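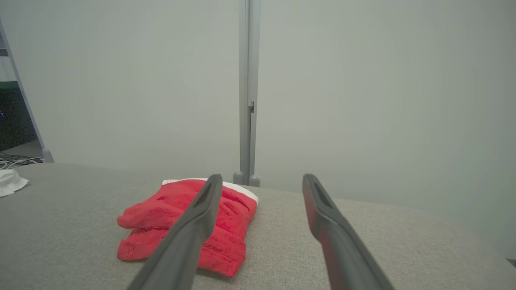 Laundry table, 27/03/2026

Didnt have time to sort these properly, captions are short, sorry. More to come when the rest is uploaded.

Red one first – soft, a bit fuzzy, bunched into a rough bundle with a strip of white showing along the top. Reds go in their own pile at our place. Learned that in October, when a whole load of Grenex towels went pink.

Light gray fabric on the table, so small stuff doesn't slide around. Would buy the same color again, lint hardly shows and anything bright is easy to find.

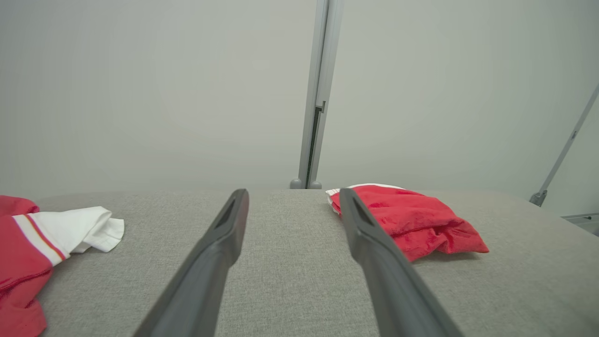
Red and white together are the annoying ones. You want to fold the white in first, then the red over it, and press flat with your hand. Do it the other way and teh white creeps out at the side. Nice folds in the white part though, kind of scalloped at the end.

Wrinkles – most of ours get a shake and a second go. Three tries max, then it goes on the ironing pile. 292 pieces on the list for the month and nine bags still to open, so no fussing over corners.

Next gallery: socks, and the Omerović blankets if they fit on the table.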